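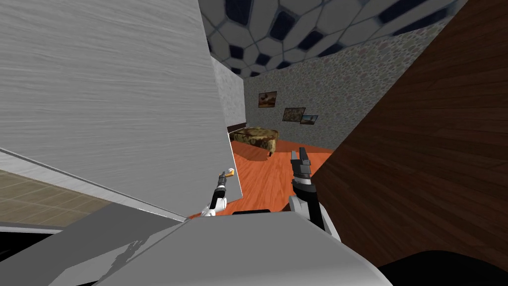
Trurkon Hall — end of season walk-through, with my comments

It's July again, which means the heaters are on and the hall is about to get its busiest stretch of the year, so I've done the slow walk with the clipboard and written everything up while it's fresh. I've kept to the same headings as last time so the two can be laid side by side, and I've let myself ramble a bit in the comments, for which I hope you'll forgive me. Before the list proper, a word on ceilings, as I always get asked. A patterned ceiling like the honeycomb one here, with its rounded white tiles and navy gaps, is harder to check than a plain one, and a stain can hide in all that dark blue very nicely indeed. Take a torch, shine it along the ceiling from one side, and go slowly. You'll get a sore neck and you'll be glad you did.

ENTRY AND PATHS

Front path clear of leaves and moss: Yes, mostly. There's a slick patch near the downpipe on the Dirndale side that comes back every winter no matter what we do. I've scrubbed it and would love someone to scrub it again in a fortnight.

Front step edging firmly fixed: No. The strip lifts at the left end when you press it with your heel. Please don't tape it, as tape has been tried. It needs the proper screws, and they're in the jar on the shelf above the sink.

Outside light comes on at dusk: Yes. It came on at 5 pm while I was standing under it, which was rather cheering.

Ramp handrail steady: Yes, and warmer to the touch than it used to be with its new coating. A lovely improvement, and I've had kind comments from people who use it every week.

DOORS AND EXITS

Both exit doors open fully from inside without a key: Yes. I tried each one 6 times, as the side door likes to behave itself on the first push and then sulk. Today it was good as gold.

Exit signs lit: One lit, one flickering. The flickering one is over the side door. I've put it down for the electrician and moved it to the top of the list at the end.

Exits clear on both sides: Inside, yes. Outside, the bins had wandered across again, so I've moved them back. If you're the last to put rubbish out, please leave enough room for a pram or a wheelchair to get by — that's the rule of thumb I use, and it seems to stick in people's heads better than a measurement.

Door closers: The Amano closer on the front door is letting go too quickly and the door bangs. It gave me a fright, and I was expecting it. Small fingers are the worry here, with the playgroup coming in most mornings. A quarter turn on the adjusting screw may be all it needs.

KITCHEN

Fire blanket on its hook and within reach: Yes.

Extinguisher in date, gauge in the green: Yes to both. The tag on this one reads 1612, and I've copied that into the register so we stop mixing it up with its twin in the hallway.

Urn cord and plug sound: Cord fine, plug a little discoloured. I've taken the urn out of service until it's been looked at, and I know that will be unpopular. There are two good kettles in the cupboard and between them they'll manage a morning tea.

Stove knobs all return to off: Yes, though the back left one is stiff. Turn it with your whole hand.

Floor dry and free of curling edges: Dry, yes. The mat in front of the sink has started to curl, and I caught my toe on it. I've rolled it up and put it by the back door for the tip. 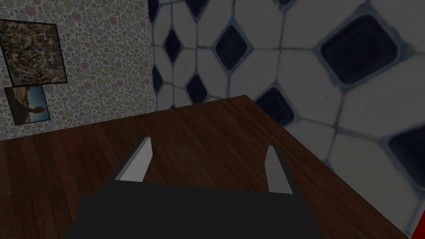
First aid kit stocked: Nearly. We're short of the wide bandages and the burn gel is past its date. Whoever takes the last of something, do please write it on the card inside the lid. I won't be cross, I'd just like to know before we need it.

MAIN ROOM

Stacked chairs no higher than the line on the wall: No, and this one does bother me. The stack nearest the stage was well over. I've brought it down and started a second stack beside it, which takes up more floor but won't land on anybody.

Trestle legs lock properly: All but one. The odd one out has a bit of red wool tied round it. Please leave it folded.

Heaters clear of curtains and coats: Yes. The Obura heater at the back smells dusty for the first while after you switch it on, and a going-over with the vacuum brush would fix that.

Power boards not overloaded: Yes, now. There was one plugged into another behind the piano.

TO BE DONE, IN THIS ORDER

Side door exit sign, electrician.
Front step strip, screws in the jar.
Front door closer, adjust and test.
Urn plug, check or replace.
Burn gel and wide bandages, buy.
Slick patch on path, scrub again.

I'll be back at 2 pm on the day the electrician comes, so if you spot anything I've missed, leave a note on the clipboard by the meter box.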